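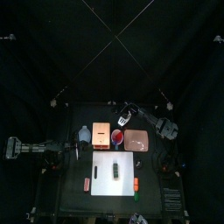

I spent most of March going through kitchen stuff, and the cutting boards took longer than the rest. I'd been buying them one at a time for years and never getting rid of any. The drawer next to the stove wouldn't close.

What I have settled on is a white rectangular board with a long slot for a handle at one end. The slot means it can hang on a hook, so it has moved out of the drawer completely. The old bamboo one from Skelach had split along the grain and went in the trash. The glass one went too. I never liked the sound of a knife on it.

Next was the shelf of small containers. I keep a copper-colored box with a slot in the lid on the counter, and for now it holds receipts. It was sold for tea bags, I think, but they don't fit through the slot. A shallow pink tray sits by the sink for whatever has just been rinsed. Those trays show every bit of residue, so mine gets wiped at night -- or the next morning, if I forget.

Cups were harder. I had far too many for the cabinet and most of them came free with something. I kept the ones with handles and boxed up the others for the thrift store on Macaraeg Street. They take up to 10 boxes per visit and don't want anything chipped.

Bottles I'm still working on. A rounded one with a short cap is easy to grab but wastes space on a shelf, and the square ones from Drendine leak. I spent 50 dollars on a set of those two years ago and I'm still annoyed about it.

The drawer closes now. I put a liner in it and moved the measuring spoons over from the other side. The cabinet above the fridge is next, and I haven't opened that one since we moved from Miloseck. I'll need to borrow the tall ladder first.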